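Floating License Management for Structural Analysis Software
Project report, Erhan Değirmenci and Leonie Brandes
Submitted January 6, 2020

1. Problem

The department runs the frame analysis package Lendura on 20 lab computers. Seats are issued by a license server named Nasalberg. When a client crashes, its seat stays reserved until the server times out, and other users get error 3564 at startup. We measured how long seats stay blocked and tested two changes to the server settings.

2. Setup

The server was copied to a virtual machine so that the production system was not affected. Clients were started by a script and ended either normally or by killing the process.
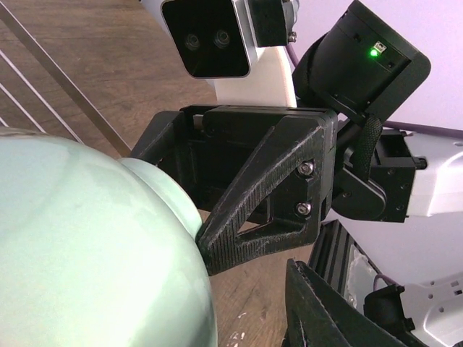

Each run consisted of 200 checkout requests. The server log was parsed into a table with request time, client name, module and result. Entries without a matching release were marked as orphaned.

3. Changes tested

Change A shortened the heartbeat timeout to 2 minutes. Change B split the license file so that the base program and the steel design module are checked out separately. Before this, opening any model reserved both.

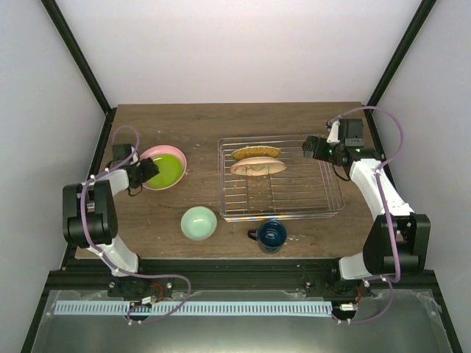
With change A, orphaned seats were returned at the next timeout check. Suspending a laptop also released its seat, and the user had to save under a new file name after waking it. Change B had no effect on orphaned seats, but it reduced refusals for users who only needed the base program.

4. Open points

Clock drift between client and server was not examined. The log format changed in the May update, and our parser reads the older format only.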